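Pinza paralela de dos dedos para brazo bimanual – unidad de evaluación
Catálogo de equipos · Laboratorio de Manipulación Virnholm

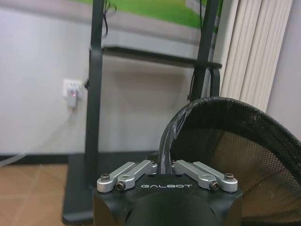 Pinza izquierda, con la marca GALBOT en la carcasa, junto a un objeto de malla negra con borde encintado.

Descripción general
El Laboratorio Virnholm pone a disposición de los grupos de investigación y de las empresas asociadas una pinza de dos dedos con transmisión por barras articuladas, instalada en ambos brazos de la plataforma. El equipo forma parte del programa comparativo de efectores finales iniciado en marzo, junto con las pinzas Garnen y Weltis.

Configuración disponible
Dedos: varillaje metálico plateado, con tornillería de hexágono interior accesible desde el exterior.
Carcasa: negra, de contorno redondeado.
Cámara: montada junto a la pinza, con vista directa de los dedos.
Controlador: Shaikh, común a todas las pinzas del programa.

Protocolo de comparación
Cada pinza se somete a 135 intentos de agarre, repartidos entre 15 objetos. La serie incluye piezas rígidas, textiles y objetos de malla con borde grueso; en estos últimos se registra el deslizamiento sobre superficies lisas o encintadas. La secuencia completa requiere unos 52 minutos por brazo, sin contar la calibración de la cámara.

Los ensayos se realizan en una sala de uso ordinario, con mobiliario, cables y pantallas al fondo. Se mantiene la misma iluminación para todos los modelos – las persianas no se modifican entre series – y se conserva el registro de vídeo de cada intento.

Condiciones de uso
La reserva mínima es de media jornada. El solicitante deberá indicar el brazo que desea utilizar y aportar las dimensiones y la masa de los objetos propios. No se admite la sustitución de los dedos sin autorización escrita. El apriete de los tornillos del varillaje corresponde al personal del laboratorio y se comprueba antes de cada sesión.

Contacto
Solicitudes y disponibilidad: Azlan Sumampouw.
Consultas técnicas y acceso a los registros: Yoga Purba, despacho 21.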